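Course handout 6: Setting up the two-arm sorting cell
Instructor: Nelli Saarela
Revised September 16, 2024

Scope. The handout covers the Drullent cell from power-on to first dry run. Sorting logic is treated in the next handout. Work in pairs, one person at the pendant and one at the simulator.

1. Before power-on
Check that the cable behind each base lies clear of the arm's sweep. Confirm that the emergency stop is released and that both grippers are bare. Log the controller hours. Grease is due every 4000 hours, and both arms are done together even if only one has reached the limit.

2. Home and base frames
Home the right arm first, then the left. Right and left are the robot's own, so they appear reversed when you face the cell from the front. Load the base offsets from the cell file. Do not type them in by hand; two digits were swapped that way in August and the arms had to be taught again.

3. Tray frames
Teach three corners of each tray with the fingers closed. Keep the yellow and red trays as separate frames, even when they sit square to each other. Store them as 1955 (yellow) and 1986 (red).

4. Simulator check
Load the same cell file in the simulator. Leave the trays empty and place the three capped blocks between them. Open both grippers and jog the left one to the near-rim approach point of the red tray. Watch the clearance at the rim.
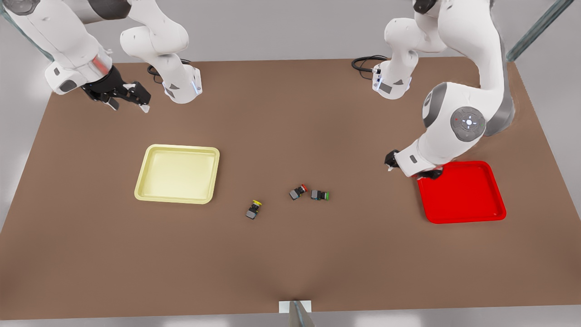
5. Dry run
Run the program at low speed with no blocks on the table. Stop if either wrist turns the long way around. Save the log under your pair name and send it to Onni Heiskanen.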